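Week 4 Handout: Why Bread Rises, and Why It Sometimes Doesn't
August
By Analyn Padilla
7 min read

Welcome back, everybody! Last week we got as far as flour and water, and a few of you stayed late to poke at the gluten balls (I loved that). Tonight we add the living part. Please read this before Saturday's bake, even if you only skim it on the bus, because I'm going to skip most of the theory once our hands are in the dough.

1. What yeast is doing in there

Yeast is a fungus, a single cell at a time, and it eats sugar. Flour doesn't hold much plain sugar, but it holds loads of starch, and the flour also carries enzymes called amylases that start chopping that starch into sugar the moment you add water. So the yeast gets a slow, steady supply of food. In return it gives off carbon dioxide and a bit of alcohol, along with a whole crowd of other small compounds that make dough smell like dough.

A point that surprises people every term: yeast doesn't make the bubbles. The bubbles are tiny pockets of air you trapped while mixing. The carbon dioxide dissolves in the water of the dough first, and once the water can't hold any more, the gas moves into those pockets and blows them up. That's why mixing and folding matter so much for the crumb. More small pockets at the start, more even bread at the end!

2. Baker's percentages (don't panic)

Flour is always 100 percent, and everything else is measured against it. Our class loaf:

Flour 1000 g (100%)
Water 680 g (68%)
Salt 20 g (2%)
Instant yeast 5 g (0.5%)

Once you think this way you can read any formula at a glance. Somebody hands you a dough at 80 percent water and you already know it's going to be slack and sticky, and you'll wet your hands before you touch it. Try rewriting a recipe you have at home. Jericho Villanueva did this last term with his grandmother's pan de sal and found that it had far more sugar than he'd guessed, and then he brought in a tray and we forgave it completely.

3. Temperature

If I could get you to buy one tool, it would be a cheap probe thermometer. Yeast works slowly in the fridge, speeds up as the dough warms, gets a little frantic in the high 90s Fahrenheit, and dies off somewhere above 130. A dough at 78 degrees is a pleasure to work with. The same dough at 68 can take nearly twice as long, and this is the reason your winter loaf and your summer loaf never keep the same schedule.

You control dough temperature mostly with the water. The rule we use in class: multiply the dough temperature you want by three, then subtract the room temperature, the flour temperature, and the heat your mixing adds (for hand mixing, call that 2 or 3 degrees). What's left is your water temperature. Work one out for your own kitchen and write it in the margin.

4. The long, cold rise

Now my favorite part. Put the shaped dough in the fridge for up to 24 hours and the yeast nearly goes to sleep, but the enzymes keep plodding along, and so do the bacteria if you're using a sourdough starter. You end up with more sugar for browning and a deeper flavor. Also, cold dough is firm, so it's much easier to score cleanly. 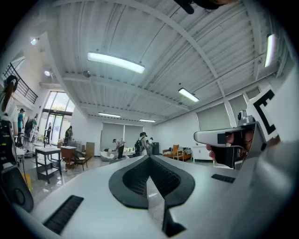

The fridge does dry things out, though, so cover the dough well. A skin on the surface stops the loaf from stretching in the oven, and you'll get a blowout on the side where you didn't plan one. An oiled bag or a lidded tub is fine.

5. How to tell when it's ready

Flour a finger and press the dough about half an inch deep. If it springs straight back, wait. If it comes back slowly and leaves a small dent, bake. If the dent just stays there, you've gone over; bake it right away, skip the deep cuts, and call it focaccia if it spreads. I've done that more often than I'll put in writing.

For Saturday

Bring an apron, a container with a lid, and your water temperature sum. Think about this one, too: if you halve the yeast, what has to change, and what would you expect to taste?

Comments (3)

Rhea Espiritu
The bit about the bubbles already being there blew my mind. Does that mean no-knead bread just has fewer of them? Mine always has big uneven holes.

Analyn Padilla
Rhea, yes, pretty much! Fewer pockets, so each one gets more gas. A couple of folds early on will even it out if you want sandwich slices.

Alfredo Dizon
My sum gave me 98 degree water and I thought I'd messed up, but my kitchen really is that cold. Dough came out at 77. Very happy.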